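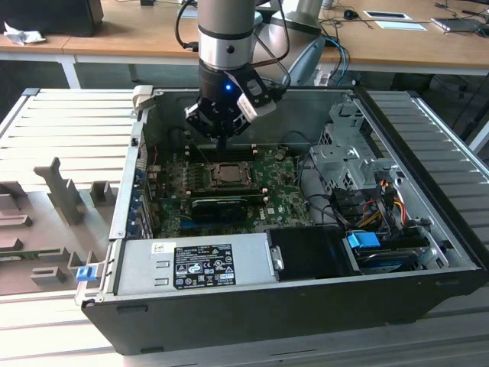 Faltetti 33-Piece PC Repair Kit: Review

Posted August 27, 2019
Print | E-mail this page
5 comments | 23 shares

I bought the Faltetti kit in January to replace a drawer of mixed screwdrivers. Most of my work is on older office desktops, the kind with a full metal case, a drive cage and more cable than they need. I have used the kit on those and on a couple of newer machines.

What you get is one driver handle, a set of bits, two plastic pry tools, tweezers, a bit extension and a parts tray. It comes in a zip case that fits in a desk drawer. I paid $64 from Wunbridge, shipping included.

The handle is the best part. It is thick enough to get some force on a tight case screw, and the end cap spins freely, so you can keep a finger on it and turn with the other fingers. The bits sit firmly. I have had one stay behind in a screw head, and that was a stripped screw to begin with.

The magnet is on the strong side. For motherboard screws that is what I want, as a screw dropped under the board means taking half the computer apart. I would still like a second, weaker handle for small laptop screws, which tend to jump to the bit before you are ready.

The extension is 5 inches long. It reaches the screws beside a drive cage without having to pull the cage first. There is a little play where it joins the handle. You feel it on a stubborn screw and not otherwise.

The pry tools are ordinary. They work for lifting a stuck cable connector. One has already rounded off at the tip. The tweezers are better than I expected, with tips that meet properly, and I use them for jumpers and for moving thin wires out of the way of a card.

The tray is the weak point. It is too light, and the dividers are low enough that screws hop from one section to the next if you bump the table. I went back to my old Gotby tray, which is heavier and has a rubber base.

I compared the kit with the Ní Bhriain set, which costs almost twice as much. The Ní Bhriain bits look better finished and the case has a proper latch. The handle is thinner and I did not find it as comfortable. If you already have good bits, neither one is worth the money.

Good: handle, bit fit, tweezers, useful extension.
Bad: tray, soft pry tools, only one handle.

I would buy it again at this price. Wunbridge also sells the handle and extension separately.

Share this review | Print | E-mail
Contact | Copyright 2019 | Back to top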